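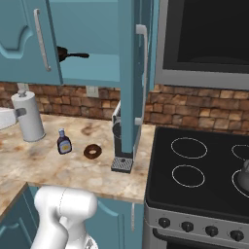
Week 6 of this course is about who does what once a machine arrives, and the people who do it are usually the last to be asked. Our case is the staff kitchen at Dilier, a contract caterer that cooks for office buildings and decided, one January, that the small hot jobs on each floor could be done by an arm. Before buying anything it had the work built in simulation by a firm called Skevlow. For today, assume the job is one any breakfast cook would recognize: get the pan out of the upper cabinet and onto the stove. A frying pan in an open cupboard, a kettle already on a burner, a doughnut lying on the counter with no plate under it. Anyone who has worked an early shift has met that doughnut. Keep it in mind, we come back to it under "Tasks and jobs."

Reading for today: Belmonte, chapter 2, and the Toston interviews in the course packet. If you only have time for one, read the interviews. Ariel Belmonte knows this and has forgiven me.

1. What got written down

The first thing a project like this needs is a list of what people do. Dilier made its list by asking supervisors, who described the job as it appears in the training binder. The binder version of breakfast prep has 30 steps. Anas Sqalli, who had been doing breakfast prep at the Toston building for most of his working life, was then asked to go over it. He crossed out several steps and added enough in the margin that they had to give him a second sheet.

A few of his additions, copied from the packet:

Check whose pan it is. (The big one belongs to the kitchen. The small one belongs to Magda on four and she will find out.)

If a cabinet door is open, ask yourself who opened it before you close it.

Don't start anything on the stove if the delivery is due. You will be called away.

Listen.

The last one had no explanation. The engineers put a question mark next to it and moved on. In the follow-up interview Sqalli said he meant the kettle, the fridge, the elevator, and the tone of voice of whoever was coming down the hall. The question mark stayed.

Terms to know: work-as-imagined is the binder. Work-as-done is the margin. You'll see both in the exam essay, and you'll lose points if you treat the first as a lie. Supervisors weren't lying. They were describing the job from where they stood, and where they stood there was a chair.

2. Moving the pan 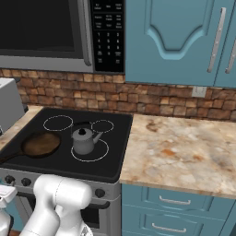 Fig. 6.2. Simulated kitchen: skillet and kettle on the cooktop, arm in front of the stove.

Look at how much of a cook's skill goes missing when we say "put the pan on the stove." There are four burner positions. Which one? In the simulation somebody had to decide what counted as done, and that decision is a piece of management, whatever the software calls it. A pan resting on a burner with its handle hanging past the edge of the cooktop may well pass the test that was written. A cook coming through with a tray might have written a different test. In the second round of interviews the staff were asked what they'd want checked, and handles came up before speed did. Speed was the first item in the proposal.

Skevlow ran 200 trials of the task and reported the results in a table, which is in your packet. Please read the column headings before you read the numbers. The headings tell you what the client was paying to find out. You will notice there isn't one for "was anybody in the way."

This is no complaint about simulation. A pan dropped in software costs nothing, and the floor doesn't need mopping. Sqalli was in favor of it for exactly this reason – he said he wished they'd had one when the last three trainees started. The trouble comes when the simulated kitchen, where the other people have all gone home, quietly becomes the standard the real kitchen is measured against.

3. Tasks and jobs

The distinction we'll lean on for the rest of the term: a task can be handed over, while a job is a bundle of tasks plus the stuff that holds the bundle together. Dilier's proposal said the arm would "free staff for higher-value activity." Nobody I've met has been able to say what the higher-value activity was. When pressed, the regional office suggested greeting people. The staff pointed out that they already greeted people, while moving pans.

What changed at Toston in the planning stage, before a single piece of equipment was delivered:

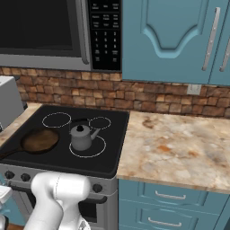

Shift start moved from 6:30 to 6:00 on paper, so that someone could be present to supervise the unsupervised system. The breakfast role was split into "prep" and "monitoring," with monitoring paid at the lower grade because it involved less lifting. Two people who had traded duties informally for years now had to file a form to do it. The form is number 2929, and as far as I can learn it was designed for forklifts.

Watch the monitoring grade in particular. When the physical part of a job goes, the attention that remains tends to look like rest to whoever sets the wages. Belmonte calls this the empty hands problem. A person standing next to a machine, waiting to notice that something's wrong, is working quite hard and has nothing to show for it when the day goes well. Compare the pharmacy counters at Magesa from week 4, where the same regrading took place and was reversed after the first stock error.

Now the doughnut. It's on no task list. It isn't prep, and it isn't cleaning until someone decides it's abandoned. At Toston the rule (unwritten, so you can guess which sheet it was on) is that food left on the counter before seven belongs to the night security guard and is left alone. After seven it's trash. An automated kitchen needs that rule spelled out or else it needs a person around who knows the guard.

4. For discussion on Thursday

Pick one of Sqalli's margin notes. Who would have to be in the room for it to become a requirement?

Dilier consulted its staff after the list was made. What would have been different, and what would have been the same, if they'd been asked first? Don't assume the answer is "everything."

Was the monitoring role underpaid, or was the old role underpaid and the split just made it visible? The class last year got quite heated over this one. Bring evidence from the packet.

Response papers are due at the start of class, two pages, printed. Yes, printed. The upload system was automated over the summer and I'm currently the person who monitors it.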